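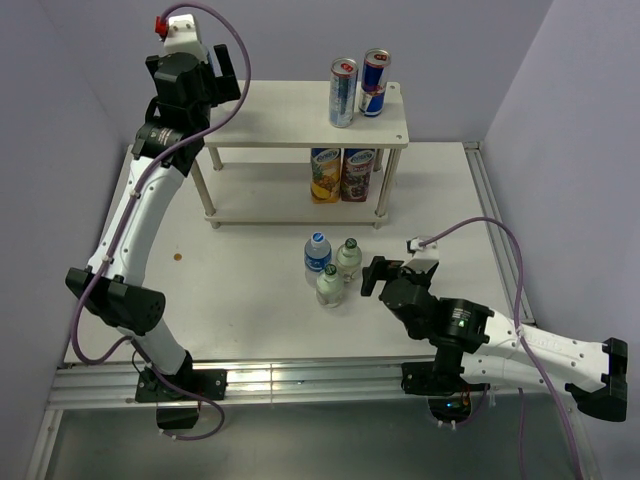 Figure 1. Both arms over the table, with the drinks shelf at the back and the small bottles in the middle.

Two-arm drinks table: build report
Mélanie McKinnon

What I set out to do

My project was to get two robot arms to restock a little shelf of drinks, in a shared workshop, without me touching anything once I'd pressed go. I called the whole thing Hukura, and the software that decides which arm moves when is called Pramanik (my housemate picked both names and I've stopped arguing). The arms came second-hand from Jedance with no manual, so the first three weeks were mostly me moving one joint at a time and writing down what happened.

The frame and walls

Both bases bolt to a length of aluminum extrusion along the front edge. I'd planned to clamp them straight to the tabletop, but the table flexed every time an arm stopped quickly, and the gripper would end up somewhere slightly different each run. The rail fixed most of that. There's another one down the right side that I use for squaring everything up.

The walls were my favourite part to make! They're a pale lavender grey, and they went up after a late-night test where the vision code decided somebody's backpack on the next bench was a carton. I did try plain white first, but then the shelf sort of vanished into the background, so I repainted.

The shelf is a flat board on top, another below, and round posts joining them. It's all white, which looks nice and is a pain for finding edges. Near the front right corner of the top board there's a little hole I drilled in the wrong spot. I measured from the wrong side and didn't feel like cutting a new board.

Choosing the drinks

I wanted shapes that would be annoying in different ways. Tall slim cans go on the top tier, juice cartons underneath (pineapple and grape), and small plastic bottles start out in the middle of the table. The cans are the easy ones, or so I thought – they're narrow and they tip if a finger brushes them on the way in. Cartons are steady, but the lower tier leaves hardly any room above them, so the gripper has to come in nearly level. The bottles squash. I ended up with a separate closing force for them, and I'm still not happy with it.

Cabling

Each arm has a purple cable running from up by the gripper back along the links. My first go had them pulled tight and neat, and the left one popped out of its connector as soon as the elbow folded. Now there's a big loose loop, with white cable ties holding it to the left arm. It looks messier and I haven't had to redo it, so it stays. If you're building something like this, bend the arm through every pose you care about before you snip the ties. I went through most of a bag learning that.

Testing

I ran 93 pick attempts on the bottles over August, mostly after 6 p.m. when the workshop was quiet. Of those, 17 failed. The usual failure was a finger nudging the neighbouring bottle while closing on the one I wanted, especially when they were bunched together. Spreading them out makes the problem go away, but that felt like cheating, so I kept them close.

The other thing that cost me time was the two arms wanting the same bit of air. Pramanik handles it in a pretty simple way: if one arm is working near the shelf, the other waits on its own side. It's slow. I had a version that let them both move at once and it was lovely to watch right up until they knocked wrists, and then I spent an evening re-zeroing the right arm.

What's left

I'd like softer finger pads for the bottles, and a proper cover for the circuit board under the right base before someone's coffee finds it. The wait rule needs loosening too – I think splitting the table into smaller zones would do it, and I've started on that in a separate branch. The parts list and wiring notes are in the project binder on the shelf by the drill press.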